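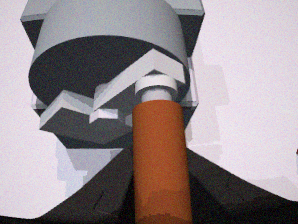

Pre-listing walk-through checklist, w/ comments
Property: 3841 Tollwood Lane, Calterville
Listing agent: Rosimeire Cordeiro
Walked by: Ravinder Turcotte
Date: 17 September 2019
Sellers home: no. Tenant in basement unit: yes, notice given by text.

Key: OK / FIX / ASK / N/A

EXTERIOR

1. House number visible from street. OK
2. Front steps, railing. FIX. Railing wobbles at top post. Two screws gone. Do before photos, not after.
3. Walkway. OK. One raised slab by the hose bib, put the orange cone there for open house.
4. Gutters. ASK. Back run sags over the kitchen window. Seller's disclosure says "replaced", doesn't say when.
5. Roof from ground only. No ladder today. Few curled shingles north side. Leave it for buyer's inspector but tell seller now so there's no suprise.
6. Deck. FIX. Ledger board looks fine, stair treads soft on the left. Tape off. No showings through the back door until done.
7. Sign placement. OK. Call before digging, same as always. Old Skumier sign still in the hedge, pull it.

ENTRY AND MAIN FLOOR

8. Lockbox. OK, on gas meter. Code sent to office only, not in the public remarks please!! Last listing it was.
9. Smoke alarm, hall. FIX. Chirps. Took a 9V, still chirps. Date on back too faded to read, just replace it.
10. CO alarm. FIX. None on this floor. Need one outside bedrooms before closing anyway.
11. Outlets, kitchen. GFCI left of sink trips and resets. Right of sink doesn't trip. Electrician.
12. Range anti-tip bracket. Missing. Cheap part, seller can do it.
13. Windows. Dining room sash painted shut. Other ones open.
14. Floor, living room. Area rug slides. Pad under it or roll it up for showings.
15. Fireplace. ASK. Last sweep March per seller, no receipt. Misaki says don't put "working fireplace" in the ad w/o paper. Agree.
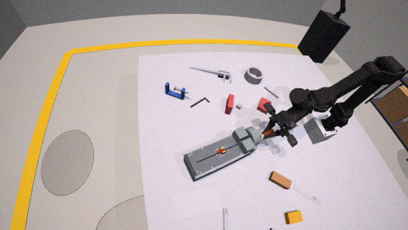

Arm at the vise, tools and blocks on the white work surface

UPSTAIRS

16. Stair light. OK both switches.
17. Handrail. OK.
18. Bedroom 1 and 2 egress. OK.
19. Bedroom 3. Window too small I think, sill high. Measure again. If it doesn't meet code we list as two bed plus office. Rosimeire to decide, not me.
20. Bath fan. Runs, loud. Can't tell if it vents outside or into attic.
21. Attic hatch. Didn't go up. Insulation at the opening looks thin.

BASEMENT / UNIT

22. Tenant notice. OK but get it in writing next time. Annunziata Vitale (tenant) was nice about it, asked for a full day's warning going forward. Fair.
23. Second exit. OK. Door to side yard sticks at the bottom, push hard.
24. Water heater. Relief valve pipe ends too high off the floor. FIX.
25. Furnace. Fukuda Heating sticker on it, phone number only. Quote for service 115, seller okayed by phone.
26. Panel. Two breakers not labeled. Cover on, no scorch marks.
27. Square footage. ASK. Seller has 1000 for the unit, old listing has 762. Do NOT publish either one till it's measured. We got a complaint to the board over this exact thing on another house.

OPEN HOUSE SAFETY

28. Two agents on site. Brijesh Bhardwaj confirmed for second.
29. Sign-in sheet w/ ID check. Print more, we ran out.
30. Valuables and meds put away. Reminder sent to seller, no reply yet.
31. Phones charged, someone at office knows start and end time.
32. Basement door locked from inside during open house unless tenant says ok.

COMMENTS

Must be done before photographer: 2, 6, 14. Must be done before first showing: 9, 10, 11. Rest can run along side the listing but write it in the disclosure.

Rosimeire: ok on railing and deck, my guy can come Thursday. Not changing the bedroom count untill somebody measures twice.

Ravinder: will measure 3 and the unit same trip. Need the laser back from Brijesh.

Misaki Hamada (office): held the draft ad. Took out "fireplace" and the square feet. Send new numbers by email, not text, so it's in the file.

Recheck: pending. Initial here when items above are closed ____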